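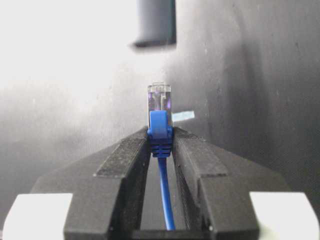 *Clear plug, blue boot, and the little blue tab that covers the release clip.*

I put off making my own network cables for years. I'd just buy whatever length was closest and stuff the extra behind the bookcase, until my desk moved to the other end of the house and I needed a run that no store near Murkville carried with decent boots on it. So I bought a box of cable, a bag of plugs and a crimper, and ruined a lot of plugs. By now I've done 99 of these ends (I keep a tally on the lid of the box, don't ask) and I can do one while half watching TV.

This page is for putting a plug with a slide-on boot on the end of a plain, unshielded cable.

## What you need

- Ethernet cable, cut a foot longer than you think
- RJ45 plugs, the clear kind
- Boots that fit your cable - check the outside diameter, they come in a few sizes
- A crimper with a cutter built in
- Small flush cutters or sharp scissors
- A cheap cable tester

My crimper is a Flivport and it's fine. It's stiff, and it pinched my palm twice in the first week, but it crimps evenly. Orestis Vasilakis lent me his Bagheri to compare and I liked the handles better, though I couldn't see any difference in the finished ends.

## Boot first!

Slide the boot onto the cable before you do anything else. The narrow, ribbed end goes on so it points back down the cable, and the wide end faces where the plug is going to be. Push it a good six inches down so it stays out of your way.

I'm putting this in its own section for a reason. I have crimped a perfect end, admired it, and then seen the boot sitting on the table more times than I'd like to say. You can't get it on afterward. You cut the plug off and start over.

## Strip and straighten

Take off an inch and a half of the outer jacket. Score it lightly, bend it, and it should snap around and pull off. If you've nicked any of the wires inside, cut it all back and try again (go lighter this time).

Untwist the four pairs and flatten the wires between your thumb and finger. I pull them back and forth over the edge of a screwdriver shaft until they quit curling. It takes a minute and makes the next part so much easier.

## Get them in order

I use T568B on both ends. Left to right, with the clip side of the plug facing away from you and the cable coming in from the bottom:

1. White/orange
2. Orange
3. White/green
4. Blue
5. White/blue
6. Green
7. White/brown
8. Brown

Pinch them tight and flat right up against the jacket, then trim them straight across so half an inch is sticking out. Check the order again. Now check it once more, because green and blue are the ones I still mix up when the light's bad.

## Push it in and crimp

Slide the wires into the plug, each in its own groove, and push firmly. This is where clear plugs earn their keep - look at the front end and you should be able to see every wire butted up against the plastic. Look from the side too. The jacket needs to reach inside the plug far enough for the crimp to grab it, or the wires end up taking all the pulling.

Put it in the crimper and squeeze hard until it lets go. Give the cable a gentle tug.

Then bring the boot up. Line up its tab with the release clip and work it over the back of the plug. Some boots are a tight squeeze, so wiggle it side to side and don't force it crooked. Press the tab a few times when it's on. The clip should move down and spring back.

## Test it

Do the other end the same way (boot!!) and put the tester on. You want all eight lights in order on both sides. If one is out, look closely at both plugs for a wire that stopped short, and redo that end. If two are swapped, you've got a color mix-up.

My tester is a little Diltton that cost me 29 dollars, and it's saved me from crawling behind furniture more than once.

## A couple of odds and ends

Cristóvão Patrício wrote to ask if he could skip the boots altogether. Sure, a cable works without one. I like them for anything that gets unplugged a lot or dragged through a gap, where a bare clip loves to catch on things and break off. For a patch panel that never gets touched I leave them off.

Buy more plugs than you need, too. Mine came in a bag of 147, which seemed silly in November and looks pretty reasonable now.

Next I'm going to write up wall jacks, once I've finished the one in the hallway.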